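Tags: Manipulation, Perception, Course Notes
2 min read

Barance Lab, Unit 2: Grasp width from wrist images

Width is estimated per frame, then low-pass filtered before it reaches the controller. Glossy covers saturate pixels, so mask glare before fitting edges.

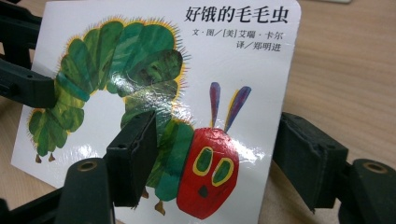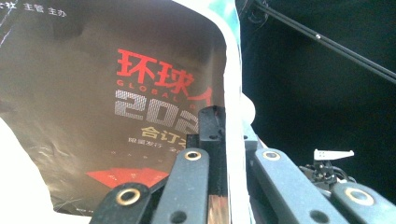

Reject any frame with fewer than 106 valid edge points. Hold the last estimate on rejection. The Ternwood set has 2,000 frames; train on all but the final 293.

Submit the filter code and one error plot.

We use cookies to improve your experience. Accept | Manage settings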